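Budget for a pair of hand-held grippers, what am I forgetting?

Gangadharan Rodrigues
Saturday, December 18, 2021

We have 3000 pounds to start recording table-top tasks by hand, with an arm to follow in June if the money comes through. Fenholm quoted 2577 for two hand-held grippers. Does that leave enough for the rest?

Rekha Salian

Just about. Ask whether the quote has VAT and delivery in it, as ours from Lindemann had neither. Then put money aside for spare fingertips, cables and storage. We spent 935 on those in the first year, mostly on drives. Don't buy a special table, an ordinary office one does the job.
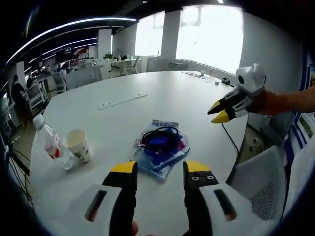

Should the spare fingertips go on the first order?
Put them on the first order. Ours came 23 days after we asked for them separately, and postage was charged again.

Kastirach

Never used Fenholm. Brarkar will hire you a pair by the month, might be worth a look before you spend it all.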